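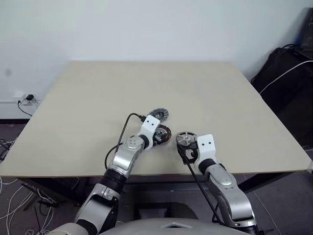 Is it worth refinishing a big square table, or am I being sold something?

Posted in Home & Furniture > Surfaces and finishes

Meriem Kettani

I bought a large square table secondhand through Fundby and I'm trying to decide what to do with the top. It's solid maple according to the listing, and for once I believe the listing, because I crawled underneath and the grain on the end of the boards matches the grain on the face. It has an old finish of some kind that has gone cloudy where people rested their arms, plus two white rings and a patch near one corner that feels tacky when the weather is humid.

I got a quote from a local shop called Saber. They want 600 dollars to strip and refinish the top only, legs not included, and the man on the phone told me it "needs" a hardwax oil system they happen to sell. When I asked what was wrong with ordinary polyurethane he said it would "suffocate the wood." This is a dead tree. I don't see how it can suffocate.

So what I'd like to know:

Does the top have to be stripped to bare wood, or can a cloudy finish be saved?

Is hardwax oil really better than poly for a table that gets used for meals, homework and a sewing machine, or is it just what the shops like selling this year?

Is 600 a normal price? A second place quoted me 700 and included the legs, and then wouldn't say what product they'd use.

I own a random orbit sander and have used it twice. I have a garage but it isn't heated. I'd like the wood to stay pale if I can manage it, and every sample I've been shown turns the color of honey.

Please don't tell me to paint it.

Edited to add: somebody messaged me to ask what the old finish is. I have no idea. Rubbing alcohol on a cotton ball made it a little sticky after a minute, if that helps.

7 people found this useful

Comments on this post

pinchbeck_r: Sticky with alcohol sounds like shellac. Could be lacquer.

Meriem Kettani: It can't be both, can it?

pinchbeck_r: Depends who had it before you.

dovetail_dan

Paint it. Kidding.

You should go with the hardwax oil. I did our dining table in it and it is beautiful, the water just beads right up. It's natural and it lets the wood breathe, and you can fix a scratch without redoing the whole thing. I would never put plastic on a nice piece of maple. Two coats, buff it by hand, done in a weekend. Grorkden makes a good one and they have a kit with the pads and everything.

Not sure about the price but good work costs money.

3 people found this useful

Comments on this answer

Meriem Kettani: How long ago did you do yours?

dovetail_dan: Last April

Meriem Kettani: And is it used every day?

dovetail_dan: Mostly holidays. We eat in the kitchen.

slowcure

I refinished furniture for pay for a good while and stopped when my wrists did. I have no stake in any of the products, and I'd suggest treating anybody's advice on finishes, mine too, as one person's habits until you've tried it on a piece of scrap.

First, the breathing. Wood takes on and gives off moisture with the air around it. Every finish slows that down and no finish stops it. An oil slows it a little, poly slows it more. For a tabletop, slower is usually what you want, so "it lets the wood breathe" is a fault being read out as a feature. What does matter is that the underside shouldn't be left totally bare if the top gets a thick film. A thin coat or two underneath is cheap insurance and most shops skip it. Ask both of yours whether they do the underside and listen to how long the pause is.

Now, what you've got. Your alcohol test points toward shellac, though a minute is a long time to leave it sitting. Try a drop of alcohol in a hidden spot and touch it after a few seconds. If it goes gummy almost at once, it's shellac. If it doesn't, try a drop of lacquer thinner somewhere else, with the door open. If that softens it, lacquer. If neither does anything it's some kind of varnish or a factory finish, and you're stripping or sanding. On an older table I'd wonder about wax or years of spray polish on top of whatever it is, so wipe your test spot with mineral spirits first and let it dry. Otherwise you're testing the polish.

White rings are usually moisture caught in the finish and often come out. Black rings are in the wood and are a different job. The tacky patch bothers me more than the rings. Tacky in humid weather, where arms or hands have been, generally means skin oil has softened the finish, and I have never managed to bring that back. You can clean it and it will be fine until summer. So my answer to your first item is that the cloudiness might be saved but the corner probably won't be, and a top with one new corner looks worse than a top with one bad one. Strip it.

Use a chemical stripper to get the old finish off and save the sander for afterward. Sanding through gummy shellac clogs discs as fast as you can buy them. Read the can for ventilation and gloves and believe what it says. If there's any chance that the table was ever painted and it's old, get a lead test before you sand anything.

On oil versus poly. I've used both, and I've been called back to look at both.

Hardwax oil looks good, feels good, and goes on easily. It's true that you can patch it. It's also true that you will be patching it. On a table that sees homework and daily meals, expect to be redoing the places where people sit far more often than the can suggests. Marker goes into it. Hot dishes mark it. The water beading up that everyone shows you is a test on a new surface, and almost anything beads water when it's new, including car wax.

Polyurethane is harder to get looking nice, and the thick shiny version earned its bad name. But a water-based poly in a satin or matte sheen, put on thin, doesn't look like plastic to most people. When it does finally fail, you can't patch it neatly. You scuff the whole top and recoat.

You said you want it pale. That nearly settles it. Oil-based anything will go amber on maple, and shellac will too unless you buy the very blond kind. Most hardwax oils deepen the color the moment they touch the wood. Some brands sell a version with a bit of white pigment in it to cancel the yellow, which works all right but collects in the grain if you're heavy-handed. Water-based poly stays closest to the look of bare maple. Do try it on the underside first. Wet a bit of bare wood with water if you want to see more or less where an oil would take it.

Steps, if you do it yourself:

Strip, scrape with a plastic scraper, wipe down as the can directs, and leave it overnight.

Sand at 120, then 150, then 180, and stop. Move the sander slower than feels natural. Going finer on maple makes it look blotchy and gives the finish less to hold on to, whatever the videos say.

Wipe with a damp cloth to raise the grain, let it dry, and knock the fuzz off by hand with 220.

Three thin coats on top, with a light scuff between them. One or two coats underneath.

Leave it alone. Dry to the touch is not cured. No tablecloth, no hot plates and no sewing machine for a few weeks.

The unheated garage is your real problem, more than your lack of practice. Water-based finish put on in the cold can dry powdery or milky, and then you get to strip it again. Check the minimum temperature on the can and remember that it applies to the wood and the can as well as the air, and overnight as well as when you're standing there. If you can't keep it above that, wait for warmer weather or do the coating indoors with the windows cracked.

Price I'm less sure of, since it varies so much by area. 600 for a top only doesn't shock me. 700 with legs and no named product would put me off, and I'd be put off at 300 as well. Legs are fiddly and slow. If they come nearly free, somebody is planning to spray everything in one go and not look at it very hard. That might be fine! A sprayed finish from a careful shop beats anything you or I would brush on. But they ought to be able to tell you what's in the gun.

21 people found this useful

Comments on this answer

Meriem Kettani: Thank you. I did the drop test properly. Gummy in seconds, once I'd cleaned off a surprising amount of brown stuff. So shellac, under polish.

slowcure: Then stripping will be easy. Alcohol and a scraper will take most of it off. Keep it away from pilot lights and leave the door open.

hollis_wren: Disagree on stopping at 180. I always go to 220 with the sander.

slowcure: Under a film finish you'll get away with it. I'd still stop.

dovetail_dan: My table looks great for the record

Jimden Surface Care

Hi there! Refinishing can be stressful! Our easy wipe-on restorer brings back the natural luster of any wood surface with no sanding and no stripping. Many customers see results in minutes. Message us for a discount code.

0 people found this useful

Comments on this answer

pinchbeck_r: Any wood surface with any finish on it? What's in it?

Jimden Surface Care: Hi! Our formula is a blend of natural oils and conditioners!

Meriem Kettani: I think I just spent an evening scraping that off.

Follow-up from Meriem Kettani

I called Saber back and asked about the underside. There was a pause. Then he said they could do it for extra. I asked the other place the same thing and they said they'd have to check, and they haven't called.

I'm going to strip it myself and decide about the coating afterward. The stripping seems hard to ruin. I bought one small can of matte water-based poly and one sample tin of the whitened oil, and I'm putting both on the underside next to each other, with a coffee ring and a line of washable marker on each once they've had time to cure. If they look the same after that I'll use whichever costs less.

Does anyone know if washable marker behaves differently from the regular kind on an oiled surface? My kids have both.

slowcure: Use the regular kind. The washable one will flatter whatever you put it on.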